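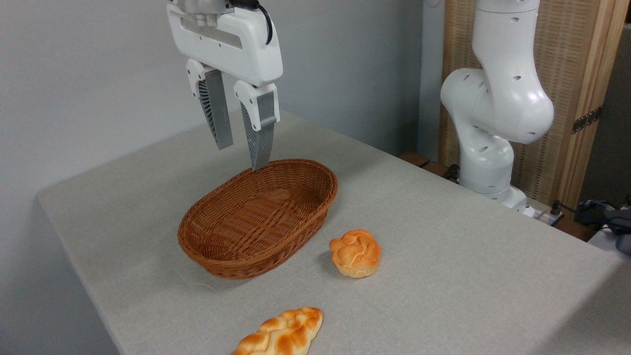 **Figure 4.** Parallel gripper with open fingers above the rear rim of an oval woven basket.

### 4.2 Agreement with measure and pair nouns

The results in Section 4.1 concerned collective nouns that name groups of people (*team*, *crew*, *staff*). The present section turns to noun phrases of the form *a N1 of N2*, where N1 is singular and N2 is plural: *a pair of gloves*, *a set of keys*, *a batch of forms*, *a number of complaints*. In these phrases the verb may agree with N1 (*a set of keys was left*) or with N2 (*a set of keys were left*). Style guides treat the two patterns unevenly. Most accept plural agreement after *a number of*, most require singular agreement after *the number of*, and few say anything about *batch* or *set*.

We follow the usual distinction between a quantifying reading of N1, in which the phrase as a whole picks out the members, and a container or unit reading, in which it picks out the collection. The distinction is semantic, but it has syntactic reflexes. On the quantifying reading N1 resists modification (*\*a wooden number of complaints*), and a reflexive or possessive pronoun later in the clause is normally plural. On the unit reading N1 can be modified freely, and the pronoun is normally singular.

#### 4.2.1 Data

Tokens were drawn from the four subcorpora described in Section 3: Tollow (internal memos), Urko (customer letters), Tautahi (meeting minutes), and Konden (printed instructions). A token was included if it met all of the following conditions:

- N1 was grammatically singular and N2 was grammatically plural.
- The phrase was the subject of a finite verb in the same clause.
- The verb form distinguished singular from plural. Past tense forms other than *was* and *were* were excluded, as were modals.
- No coordination occurred inside the subject.

We retained 16 N1 types. A further seven types occurred only with verbs that do not show number and could not be used. Relative clauses were kept apart from main clauses throughout, because the antecedent of the relative pronoun is often unclear. In *a list of items that were missing*, for instance, plural agreement inside the relative clause says nothing about agreement in the matrix clause.

Two annotators coded each token for verb number, reading of N1, and presence of intervening material. The annotators worked separately and met to resolve disagreements. When no agreement could be reached on the reading, the token was coded as *open* and left out of the comparison by reading, although it still counts toward the comparison by subcorpus. Most open tokens involved *range* or *series*. With these nouns the context frequently allowed both interpretations and there was no pronoun to settle the matter.

#### 4.2.2 Effect of the reading

The reading of N1 was the strongest predictor of verb number in all four subcorpora. Quantifying uses took plural verbs, with a small group of exceptions in Tautahi. Unit uses took singular verbs less consistently. Typical cases are given in (22).

(22) a. A number of members have asked for a later start.
 b. A set of spare keys is held at the front desk.
 c. A batch of forms were returned unsigned.

Example (22c) is the type of greatest interest here. The context makes it plain that the forms arrived together, which favors the unit reading, yet the predicate *returned unsigned* applies to each form. Predicates of this kind, which we call distributive, appear to draw the verb toward N2 even where the reading of N1 would predict a singular. Collective predicates such as *weigh* or *be complete* do not have this effect in our data.

A possible objection is that distributive predicates themselves induce the quantifying reading, in which case there would be a single factor and not two. Against this, several tokens in Urko combine a plural verb with a modified N1, as in *a second batch of forms were sent back*. An ordinal modifier is difficult to reconcile with pure quantification. We therefore keep the factors separate while noting that they are correlated.

#### 4.2.3 Effect of distance

Intervening material between N2 and the verb increased the share of plural verbs when it contained another plural noun, and had no clear effect otherwise. This is in line with the familiar attraction account, under which the number of a nearby noun interferes with agreement. The effect was weakest in Konden. Instructions there use short subjects, and only 12 tokens had any intervening material at all, so little weight should be placed on that result.

#### 4.2.4 Editing

One subcorpus requires separate comment. The minutes in Tautahi were revised before circulation, and for part of the collection both drafts and final versions survive. The revisions move in one direction: plural verbs after *a number of* were changed to singular, including in clauses where a plural pronoun was left in place. The result is mixed agreement of the type *a number of residents has sent in their forms*. No such strings occur in the drafts. All the exceptions mentioned in 4.2.2 come from final versions, and we treat them as products of revision.

The remaining subcorpora contain no drafts, and the extent of editing in them is unknown. Section 5 returns to this question with respect to *staff* and *crew*.

We thank Heather Nepia for comments on the coding of *range* and *series*.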